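Rokeo begins to collect robot examples in Tranton

27th November

The company Rokeo has started to gather examples for its learning system Pundent at its workshop in Tranton. The first task is a small one from the café counter: to put a drinking straw into the lid of a takeaway cup.

Operators guide the robot arms by hand controls, and every attempt is stored, also the failed ones. The plan is to have 3000 attempts by March. They are recorded in shifts by 16 operators, and two of them check the recordings each evening before they go to the training.

If the results are good, the same work will be repeated at the Pärn office with other cups and lids. 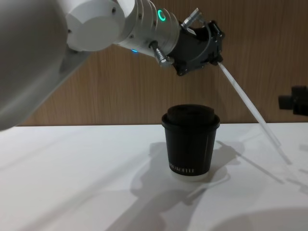
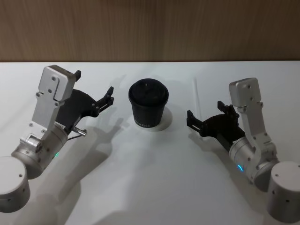
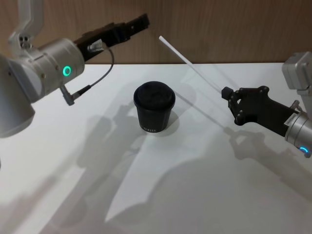 The black cup on the work table in Tranton. The straw is held by a gripper in the first and third pictures.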